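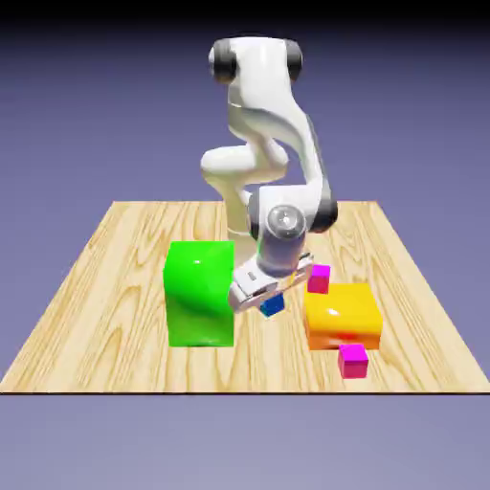 Figure 1. Simulated arm over the blue cube in the block-sorting task, with the green and yellow blocks on either side.

Evaluation of the Narero Simulation Kit for an Introductory Manipulation Course
Term project report, Robotics Laboratory II, Gustine Technical College

1. Purpose

The department asked for a review of the Narero kit before renewing its teaching license. Narero is sold by Tilholm as a desktop package containing a physics simulator, a set of arm models, a task editor and a scripting interface. The question put to our group was whether second-year students could build and run a tabletop task with it inside one lab block, and whether the results were repeatable enough to grade.

The comparison product was Pollock, which the lab has used for the past several terms. Pollock was not retested in full. Where it is mentioned, the numbers come from last year's lab notes.

2. Setup

All runs were made on the standard lab workstations with the default solver. The task scene was written in the Narero editor. It consists of a white arm with a parallel gripper, a square wood-textured table, a tall green block, a low yellow block and small cubes in blue and magenta. The small cubes are the objects to be grasped. The two large blocks serve as obstacles and as placement surfaces, and they differ in height so that a fixed approach path cannot be used for both.

The scene file took one group member an afternoon to write. Most of that time went into contact parameters. The manual lists friction values for the supplied materials but does not say which of the two materials in a contact takes priority. We found by trial that the higher value is used.

3. Method

Each trial began from the same arm pose. Cube positions were drawn at random inside a fixed region of the table, using a stored seed. The script then planned an approach from above, closed the gripper, lifted, and moved to the target. A trial was counted as a success if the cube was at rest on the target five seconds after release.

We ran 50 trials with the blue cube and 50 with a magenta cube. The magenta cubes are slightly larger, which leaves less clearance when the fingers come down beside the yellow block. Thirty trials were then repeated with the same seeds on a second workstation to check repeatability.

4. Results

With the blue cube, 37 of the 50 trials succeeded. Most of the failures were slips during the lift. The rest were planning failures in which the elbow could not clear the green block and the script timed out.

The magenta cube gave 30 successes. Nearly all of the additional failures came from finger contact with the yellow block during the approach. The planner treats the fingers as a single box by default, and this setting was left unchanged.

Repeatability was good. Every repeated trial ended with the same outcome on both machines, and final cube positions agreed to the precision of the log. Last year's notes for Pollock report different outcomes between machines on a similar task.

5. Problems encountered

The log viewer stops updating after line 3758 of a session. The file on disk is complete, so no data were lost, but the error messages we needed were usually past that point.

Undo in the task editor does not cover changes to material or color. Two scene versions had to be rebuilt from backups.

Shadows and surface highlights cannot be switched off separately. This matters for the camera exercises in the second half of the course, where students threshold by color. The highlight on a glossy block is read as white and leaves a hole in the mask. Setting the gloss value to zero on each object is a workable fix.

6. Recommendation

We recommend renewing the license for one year. The kit is suitable for graded work on planning and grasping. A prepared scene file should be handed out at the start of the block, with contact parameters already set. The camera exercises should stay on Pollock until the rendering options have been checked against the next release, due in April.

Scene files, seeds and raw logs are in the project folder on the lab server.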